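Lotden Match Ball, Size 9 Leather Football

The Lotden match ball is made for Canadian and American rules play at senior club level. The cover is four panels of tanned cowhide, and the lace is one piece, so the quarterback finds the same grip at every snap. The weight out of the box is 410 g. We recommend to brush the ball before first use.

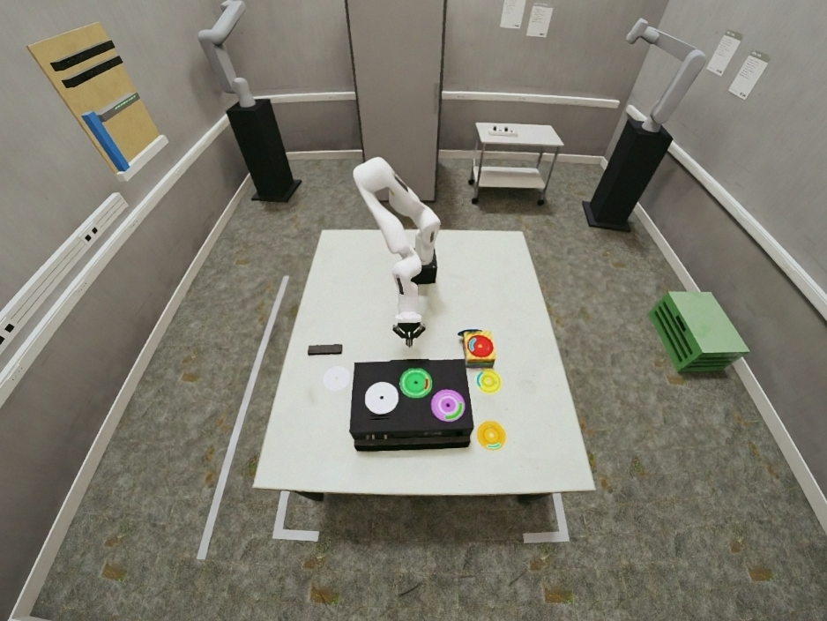

Grip is the question we receive most from coaches. A new ball is slippery for the first 20 throws, and after this the leather starts to hold the hand. For running backs the colour of the stripe matters also, and the club can choose white or green, the same colours as two of the three discs lying on the black box in our picture. White is in stock at our Viltesbridge warehouse. Green is made to order and needs 2 weeks.

Since May we have shipped 3,553 balls, most of them to junior and senior leagues. A bag of 124 is not possible, please order in dozens. Pump and needle are sold separately under the Kazemi name.
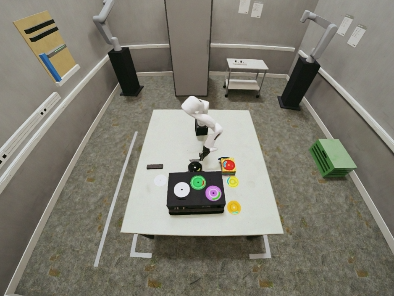
Holbridge wrote to us that the lace stayed tight through the whole season, even in the rain games, but that the stripe paint wore off sooner than they hoped. We now put a second coat on the stripe. Balls bought before this change can be returned for repainting, and the club pays only the postage.

Page updated 9 November 2021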